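Filitia table-wiping stack - pre-run safety and software checklist, with comments
Site: Giltetti test kitchen
Date: 8 May 2019
Release under check: Jiltanora planner, March branch

Section A. Stop and hold

A1. Wireless stop halts both arms from any planner state. PASS
Comment: Tried from approach, contact and retract. The hold is very clean now, no sag at the wrist. Lovely work on the gravity term!

A2. Watchdog trips when the camera stream drops. PASS
Comment: Set to 15 missed frames. It used to be 30, and the difference is easy to feel when you stand next to it.

A3. Restart after a stop needs a person to confirm. PASS

Section B. Contact control

B1. Downward force limit loaded from the site file, not the default. FIXED ON SITE
Comment: Default was still active on the left arm. Please make the loader refuse to start if the site file is missing.

B2. Tool profile matches the tool in hand. PASS WITH NOTE
Comment: Sponge and cloth have separate friction values and the controller switches between them nicely. The names in the menu are too alike, though.

B3. Table edge kept as a hard boundary. PASS
Comment: The path planner now turns before the front edge every time we asked it to - my favorite change in this release.

Section C. Perception

C1. Stain map agrees with a person's labels on the same table. OPEN
Comment: Brown blotches come through well, small specks less so. Clear droplets are the hard case, and so is the hazy film left on a wiped area, which the old model marked as dirty. Label droplets and film as their own classes.

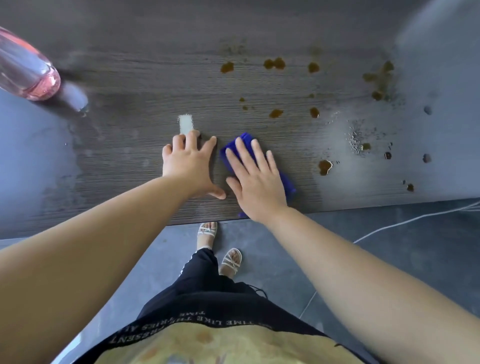

Does the planner need a fresh stain map after every stroke?
Every 3 strokes is enough on a flat table, as long as the map is also refreshed after any tool change or any stop.

C2. Hands and forearms masked out of the stain map. PASS
Comment: Sleeves and bare arms both tested. Mask edges are a little generous, and I would leave them that way.

C3. Spray bottle treated as an obstacle, standing or lying down. PASS WITH NOTE
Comment: See-through plastic gives patchy depth. The Nguyen filter fills the gaps very well but adds a small delay, so keep the slow approach speed on.

Section D. Logs and tooling

D1. Force, pose and map share one clock. PASS
Comment: Replay is a joy to use now. You can scrub to a stroke and see the force trace line up with it.

D2. Disk space check before recording. FAIL
Comment: Warning appears only in the terminal. Move it to the operator screen.

Result: cleared for supervised runs at low speed. 2 items to close before full speed, C1 and D2. Recheck B1 after the loader change.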